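Dec 17, 2021

Long day at the Wivitz table. We are still gathering examples for the sorting model, and the target for this round is 1,000. When I left, the count was at 217 good ones, with 2 thrown out because the log files were short.

I spent the first hour going over the grid list. Each part gets a square, and the square goes in the notes before the arms move. Dull work, but the last batch from February had 393 runs with no start square written down, and the people at Fastilville couldn't use any of them.

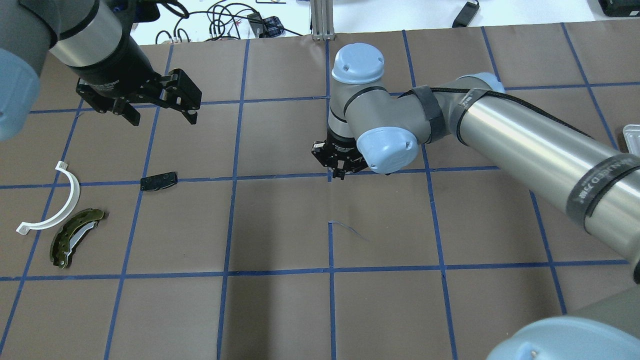
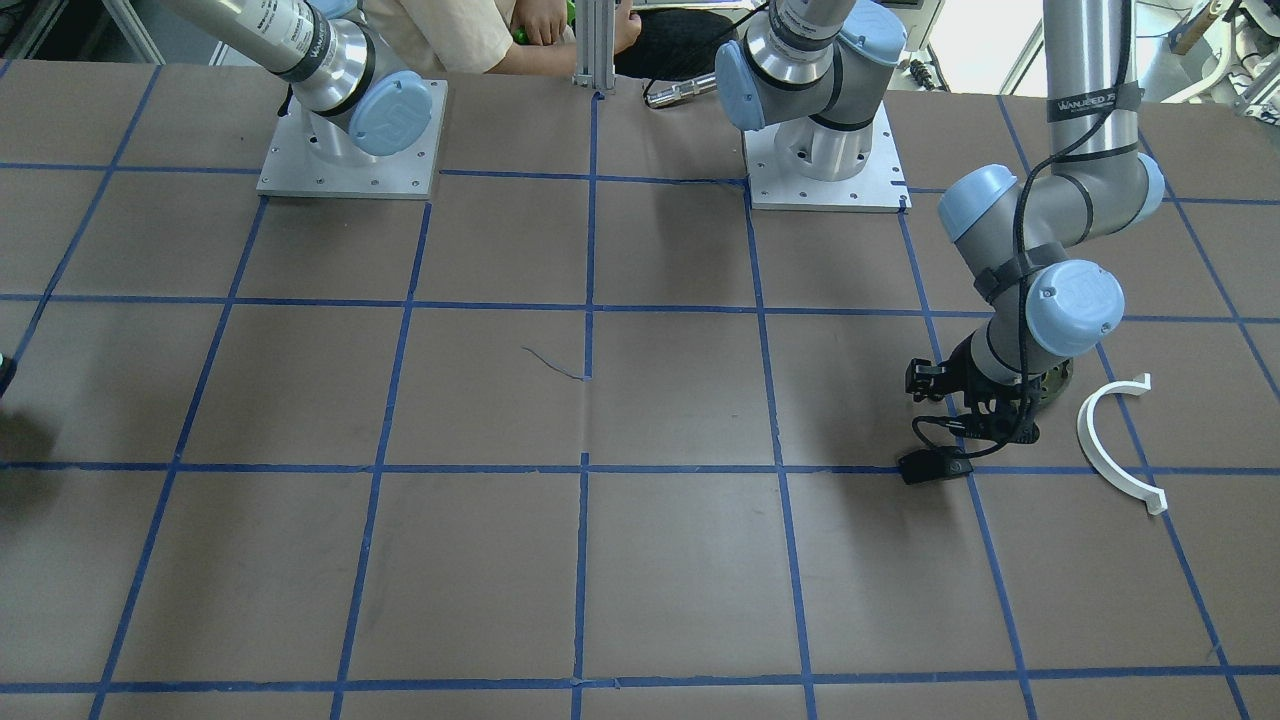 Blue tape grid on brown paper, both arms, and the white curved piece.

1 min read

The white piece is the one I like least. It is thin, and picking it up by the middle of the curve is different from picking it up near an end, so I want plenty of both in the set. The brake shoe is heavier and has its own sheet.

Had soup at my desk. Need to copy today's folder to Olance before the disk fills, and ask for another roll of blue tape.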